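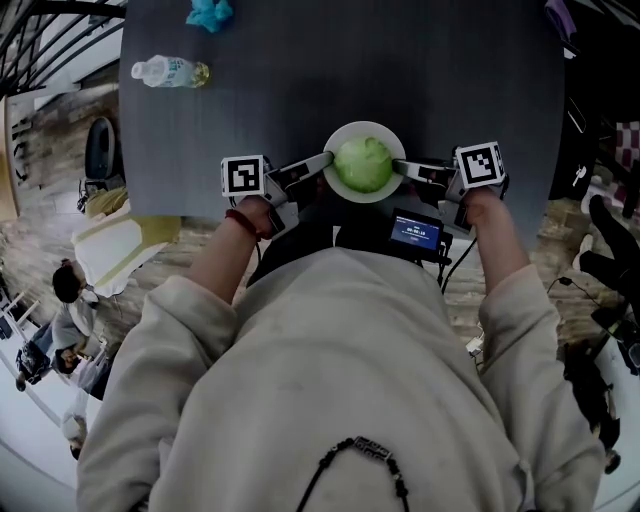 A head of greens on a white plate

Jun 9, 2020

Right, thread on the Eynon camp plans, as a few of you asked what was said at the online meeting last night. I had it on from start to finish with a cup of tea going cold next to me, so bear with the typos.

The old camp at Eynon is going to be used for training again. Up to 500 soldiers at a time, mostly in tents on the top field, with the brick huts kept for kitchens and washing. First lot due in December, which sounds like a miserable time to be in a tent up there!

The exercise has a name, Solodier. I kept hearing "soldier" and wondered why the man was saying it so oddly. Took me a good ten minutes to catch on.

Main worry from people in the village was the road. You know the bend by the chapel – two cars can barely pass, never mind a lorry. Conance have the contract for the transport and they say heavy stuff will only move between 11 at night and five in the morning. Cue a lot of people unmuting at once.

I get why they'd want an empty road but my bedroom is right on that corner. I asked if they could come in by the quarry track instead and was told it's "being looked at". By whom, and when do we hear? No answer on that yet.

Then noise. Blank rounds on eight nights over the whole exercise, no live firing at all, and they did say that twice very clearly. Helicopters are a maybe. My neighbour's horses won't care for a maybe.

Stulteck are doing the fence. It'll cut across the footpath past the reservoir, so there's a diversion that goes down by the farm and back up. I walked it this morning and it's boggy even now, so goodness knows what it'll be like in winter. Please put some boards down!

There's a petition about the path with 629 names on it, mine included. I'm not against the camp by the way, my dad did his training there and the shop could really use the trade. I just want to be able to walk the dog.

Notes from the meeting should go up on the village page once they're typed. I'll add the link under this when I see it.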